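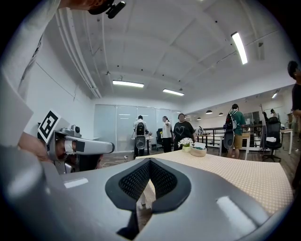
Chapter 4
Seeing Robots Learn: A Visit to an Open Day

Robots that handle everyday objects have to be taught, and much of that teaching is done by people. In this chapter we follow an open day held in September 2023 at the Brurkura workshop in Salinas, where visitors could watch the teaching being done and ask questions about it.

The work at Brurkura is part of a project called Mustomard. Its aim is to collect records of people doing simple household jobs with a pair of hand-held grippers. The person doing the job wears a harness and works at an ordinary table with a cloth on it. Each gripper carries a cube with a printed black-and-white pattern, so that its position can be worked out later.

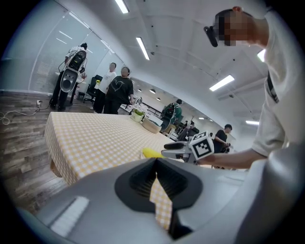 Most visitors expected to see a robot arm. The staff explained that the arm comes later. One complete run of a task, from start to finish, is called a demonstration, and by the time of the open day the project had stored 1,513 of them. Of these, 753 were table tasks such as laying a place or putting food on a plate.

4.1 One task, many times

A task may seem too simple to be worth recording. Picking up a corn cob takes a person a moment and hardly any thought. For a machine it raises several questions. Where should the fingers close? How far should they open first? What should happen if the cob rolls?

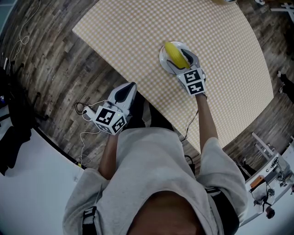
The answer is to repeat the task with small changes. The plate is moved, the cob is turned, or a different person takes over. A new worker at Brurkura makes 19 practice runs before any are kept.

Share this page (4)

Visitors were asked to stay back from the table during a run and to save their questions for the break. A second open day was planned for November. 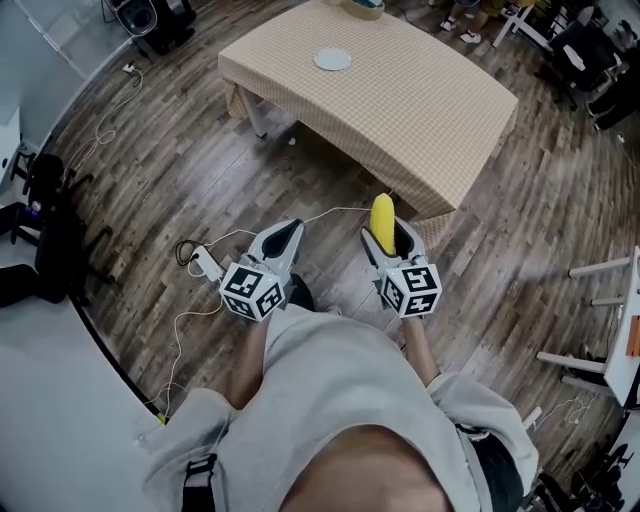
4.2 Before you read on

Write down the steps you would follow to lift a piece of food from a plate and put it back. Keep your list, as you will need it for the Navmont exercise at the end of the chapter.

We use cookies to improve your reading experience. Accept | Manage settings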